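We finally made it to the open house day at the Benavides building, and I'm so glad we didn't skip it! If you missed the announcement, the old Tultum thread mill on the canal side has been turned into apartments, and on Monday, August 7, 2023 they opened 9 of the 122 units for anyone who cared to walk through. No appointment, no sign-in sheet, just a stack of floor plans by the elevator.

We started at the top and worked our way down, which I'd recommend to anybody with tired knees. The corner units on the fifth floor get the big mill windows on two sides, and the ceilings are so high that my husband's voice came back to him when he said hello. The original columns are still in place. In one unit a column lands right where you'd want a dining table, and I loved it anyway — you could build a round table about it and be the talk of your family.

The one-bedrooms on three were my favorites. They're small, but the layout is smart: closet by the front door, laundry behind a sliding panel, bedroom tucked well away from the elevator. I measured the bedroom wall at 70 inches between the door trim and the window, so bring a tape if you own a big dresser.
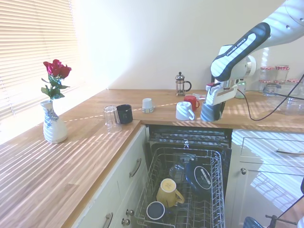

Sunlight on the butcher block, with roses by the window.

Now for the hallways, which I expected to be dull. They kept the old plank floors! You can still see worn paths where the carts must have run. The Zinine staircase (named for the ironworks that cast it) has been cleaned up and goes all the way to the roof, where there are planters, benches and a really good view over the rail yard.

I did have questions. Parking is 2 levels under the annex and costs extra, and the spots looked tight to me. Heating and cooling come from a shared Nuvance system, and the woman at the desk couldn't tell me what a typical winter bill would be. I'd like to go back in February and see how warm those big windows feel.

Still, what a treat of a visit. We stayed almost three hours, ate a sandwich on the canal steps, and then went back in for one more look at the fifth floor. The next open house hasn't been announced yet, but the desk is taking names.

Back to top | Contact | © 2023 All rights reserved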